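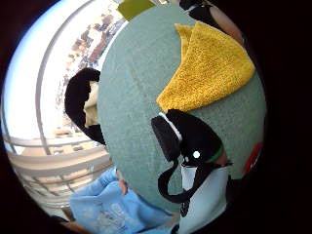 The towel task as the hand-held gripper's own camera records it.

February 7, 2019

Warm greetings to you all from the Starkmont group, where we have spent much of the winter at a round table beside a very large window, asking people to handle household things while we record what their hands are doing. Our target is 400 short demonstrations by October, and I am pleased to say the towel set is coming along nicely.

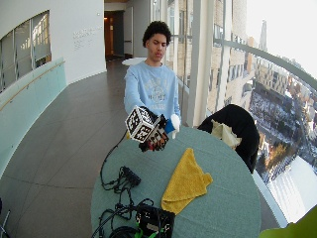

Do-yoon Ra, whose idea this was, wanted to know whether a robot policy learns better from a person's own hand than from a gripper the person holds. So each task is done both ways, with marker cubes giving us the position of the wrist or the tool, and a fixed view of the table alongside. 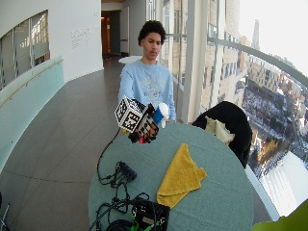

Lining up the two kinds of recording has been the slow part (it always is!), and Yu-na Wi has rewritten the alignment step 2 times since October. Her latest version copes much better when a marker turns away from the camera for a moment.

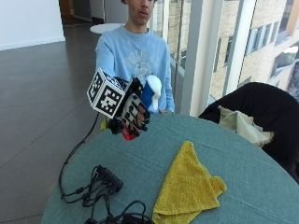
Spray bottles are a favourite of mine, as the grasp has to leave a finger free for the trigger, and a simple gripper has no finger to spare. Irfan Ansari will be showing the first comparisons at our Brikdale meeting, and would dearly love your questions beforehand.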